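« Le vêtement garanti à vie, j'attends de voir »

Eoin Dunne a dirigé pendant des années l'atelier de retouche Skonditz avant de se mettre à son compte. Il nous reçoit debout, un ourlet en cours, et commence par se plaindre des étiquettes. « Durable, ça veut dire quoi ? On me l'écrit sur du coton qui bouloche au deuxième lavage. »

La marque Pravisier, elle, promet désormais 41 lavages sans déformation pour ses mailles côtelées. Le chiffre le fait sourire. « Pourquoi pas 40 ? À quelle température, avec quel essorage ? J'ai demandé le protocole en novembre. On m'a envoyé un lien, erreur 404. » Nous avons essayé à notre tour, même résultat.

Il ne croit pas davantage aux programmes de reprise en magasin. Celui d'Ukon offre un bon d'achat de 5 euros par pièce rapportée. « Un bon pour racheter du neuf - c'est tout de même curieux comme façon de consommer moins. » Où partent les vêtements collectés ? L'enseigne parle de « filières partenaires », sans en nommer une seule.

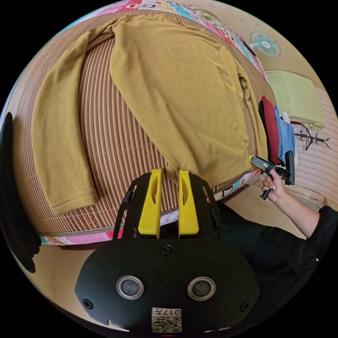
La côte, un cas d'école

Sur les hauts en maille côtelée, Dunne est plus précis. La côte s'étire dans la largeur, revient bien les premiers mois, puis de moins en moins. Les poignets fatiguent en premier, le bas ensuite. « Les gens les mettent sur cintre et s'étonnent des épaules. Ça se sèche à plat, ça se range plié. Ma grand-mère le savait sans application. »

Sa consœur Tadhg Nic Aodha, qui répare surtout du tricot, le trouve trop dur. Elle a vu des pièces bon marché tenir dix ans chez des clients soigneux. Il l'admet à moitié : « Possible. Mais alors le mérite revient au client, et la marque n'a pas à s'en vanter. »

Et le label Jafarzadeh, censé noter la solidité des coutures ? Il hausse les épaules. Les fabricants choisissent eux-mêmes les échantillons envoyés au test, affirme-t-il. Il continue donc de retourner les manches et de tirer sur les coutures avant d'acheter, « même quand la vendeuse me regarde de travers ».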